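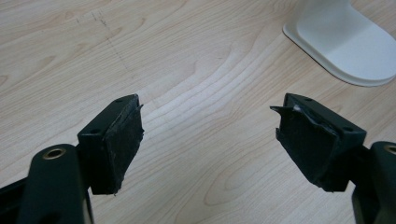 Re: cups and the light wood table

From: Amber Boersma
To: Flellport room list
16th February

Quick one, have to run in a minute.

Siebe Vermeulen wrote:
> Who has the cup tube? Want it back on the square table before the
> Bodasness people come in. Also is that table OK to use or are we
> still waiting on a new top? Mirjam said something about sanding.
> And how many cups do we have left, I can order from Brouwer today
> if I know.

Tube's on the table already, bit right of the middle. White paper cups in it, mouth up. Please keep them that way round, last time half of them went in upside down and Jasper had to tip the whole lot out.

Table is fine to use. No new top till June. It's the pale square one on the gray carpet, you can't miss it.
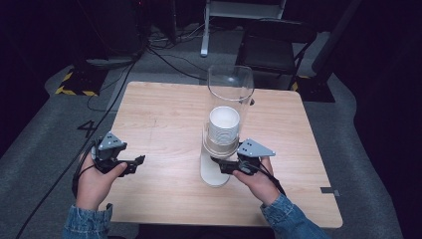
The marks on the left half look like pencil to me, so try an eraser first and then a barely damp cloth. No spray!! Mirjam can sand the scuffs later if she still wants to, I don't think its worth it.

Cups: 52 in the cupboard, plus whatever is in the tube. Brouwer only does the box of 1000 now, which is silly for us. Fakum has sleeves of 30, so get 9 of those and we're good for a while. Same size as before pls, the wider ones jam halfway down the tube and then you need a ruler to get them out.

Tineke, do you have the cupboard key or is it stil with Jasper? Need it before lunch.

Siebe, send me the order total when you have it and I'll put it on the room budget.

Amber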